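1/18/26

Slept in, then porridge and the last of the pears. Minus 30 out with the wind, so I didn't go anywhere before lunch. Spent the afternoon on forks.

They've been a mess since December, when the two households' worth got tipped in together. Gold ones, white-handled ones, plain steel, and whatever came home from lunches. I wanted them sorted by kind and standing up in something, so I can grab one without digging. 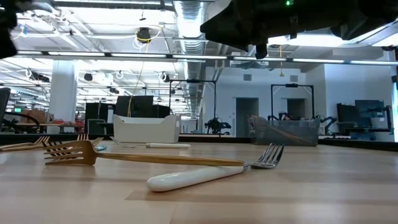

Forks on the wood tabletop.

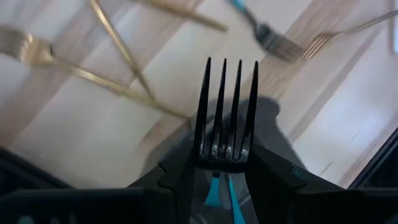
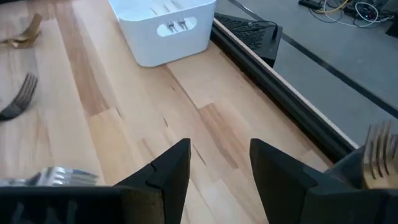
The gold ones are the Skindora set. I paid too much for them and I'd do it again. They don't go in the dishwasher, which is why they need their own spot and can't get mixed in with the everyday ones. The white-handled ones are nicer to hold but I never think they sit right beside the gold. They can be for breakfast and for when it's just me.

Plastic forks I went back and forth on. I decided to keep them for the car and for lunches, and stop buying more. Wooden ones the same, though I don't like the feel of wood on my teeth. Might put those in the picnic bag and forget them until summer.

Thought about ordering a proper divided tray from Zareck. It's $30 plus shipping and would be one more thing in the drawer, so no. A bin does the job. I'll try it for a couple of weeks and see if I stick with it. Last time I sorted the cutlery I had it all tossed back in together before the month was out.

Spoons are still to do. Knives too, and the knives want sharpening first – the shop on Bravside closes early in winter so I'll have to phone ahead. Also need to find the silver polish. I'm sure I bought some and I'm sure it's in the cupboard with the light bulbs.

Soup for supper, the lentil one, with too much cumin again. Half of it is in the freezer. Read two chapters and couldn't keep the cousins straight. Furnace is making the ticking noise again but it's keeping up. Colour of the sky was good at four, pink right down to the rooftops, then dark.

Tomorrow: call about the furnace, buy onions, return the library books.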